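The Long Afterlife of the Village Hall Chair

Idris Morris has sat on a great many bad chairs, and he holds opinions on all of them. The worst, he tells me, was at a wedding outside Flendale, a folding model in brown steel that closed on the best man during his own toast. The best man carried on from the floor. Morris went home and wrote down the maker's name.

That was how he got into stacking chairs, a field with less competition than you might think. He now owns 33 of them, no two alike, and keeps them in a building he rents on the edge of town. His wife asked only that it not be the house.

I had come to find out why a chair so many of us have sat on, and so few have enjoyed, refuses to die. Schools throw them out and churches take them in. Churches throw them out and they turn up at the bowling club. A chair bought for a school assembly can expect to see out three principals and a roof.

Morris puts it down to the weld. The good ones came from a firm called Barasa, which bent its tubing cold and joined it under the seat, where children couldn't get at it. The cheap ones were joined at the back leg, exactly where a bored 12-year-old leans. He demonstrated the lean. He is a large man and I looked away.

The Barasa chair weighed very little and stacked 50 high, or so the catalog claimed. Alun Griffiths, who sold them for most of his working life, remembers trying it once in a gymnasium to impress a buyer. He got into the thirties before the janitor came over and stood next to him without speaking. The buyer ordered 500 anyway, in a green that Griffiths still calls "hospital pea."

Colors were a sore point. The firm offered six and customers chose two. Orange went to colleges, gray went to everybody else, and the remaining four were kept in the catalog to make gray look like a decision. Griffiths has a swatch card in his wallet, behind his driver's license, and got it out twice over lunch.

Then came the Pivum, which had padding. Padding was the beginning of the end, if you ask Morris, and also if you don't. Foam splits, and people pick at it, and a chair with a hole in it looks sad in a way that a hard chair never does. The Pivum was also too thick to stack beyond eight, so halls that bought it found they had lost a closet. It did feel nicer. Both men admit this with some pain.

I sat on an early Barasa for most of an hour while they argued about glides, the little feet that keep a chair from scratching the floor. Griffiths favors nylon. Morris favors rubber and brought samples. By the end I had lost feeling below the belt and gained a certain respect for anyone who ever stayed awake through a zoning meeting.

Prices are creeping up, which annoys them both. A clean orange Barasa with its original glides went for $839 at an auction in October. Morris dropped out at sixty.
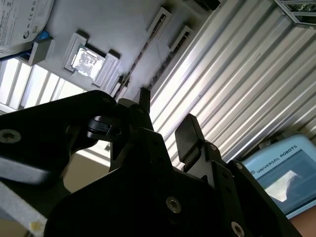

How to Tell a Good One

Turn it over. The weld should be smooth and the maker's stamp should sit on the left rail. A number painted under the seat means it belonged to a school, and probably still does on paper.

Set it on a flat floor and push down on each corner. A little rock can be fixed with a new glide. If it rocks and squeaks, says Griffiths, give it to a church.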